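Oficina > Cozinha > Braço robótico

Dicas para ensinar uma tarefa ao braço por controle remoto

Leitura: 2 min

Antes de gravar a primeira demonstração, treine no simulador. Uma bancada virtual com objetos de cozinha já mostra onde a mão erra.

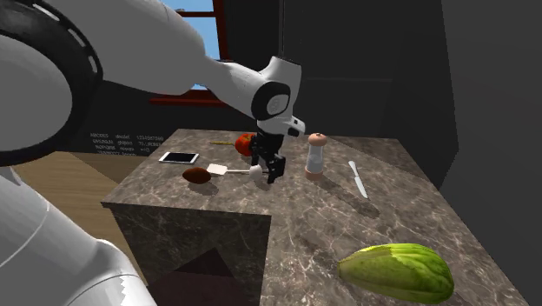 Escolha do objeto

Comece pelo pequeno e arredondado, com a garra aberta logo acima dele. Faca e espátula ficam para depois -- são finas e pedem outro ângulo do punho.

Ritmo da mão

Desça devagar e sem parar no meio. Toda hesitação entra na gravação e o braço aprende a hesitar também. Se errar a pega, apague e repita.

Posição das coisas

Mude os objetos de lugar a cada 9 tentativas. Na oficina da Trellen gravamos 403 demonstrações com tudo no mesmo ponto e o resultado foi fraco: bastava deslocar a maçã para o braço se perder. Com mais de 594, variando as posições, melhorou bastante.

Guiar com a mão

Quando o braço permite, solte os freios e conduza pelo punho, nunca pelos dedos da garra. Deixe o botão de parada ao alcance.

Veja também
Limpeza dos dedos da garra
Controle Zaugg: ajuste da zona morta
Como nomear as gravações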